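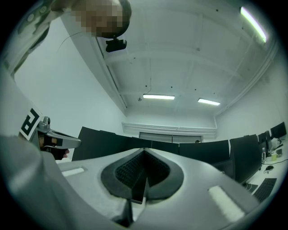

Two grippers, desk row behind

Search this site Go
February, 9:40 p.m. Posted by admin

Spent the evening on the equipment list. Skornel wants 300 for each spare set of finger pads, and Flemov wants 70 less. I put down 3 sets from Flemov. 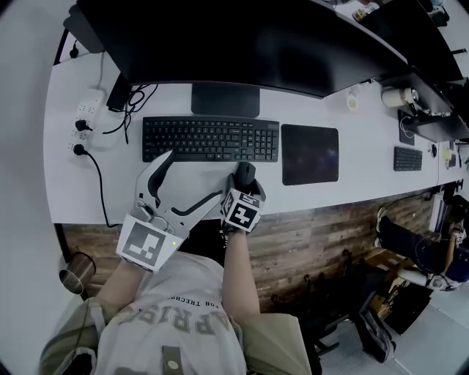

Cables are the other line. I wrote in 60 for new power strips and ties, then left the monitors off until next quarter. Loureiro still hasn't sent the quote for the trackers.

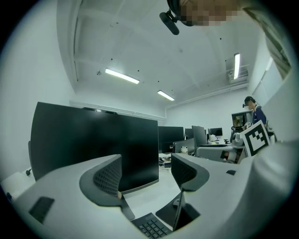
If it comes in high we keep the old ones and buy only batteries. Need to ask Trevorero if shipping is extra.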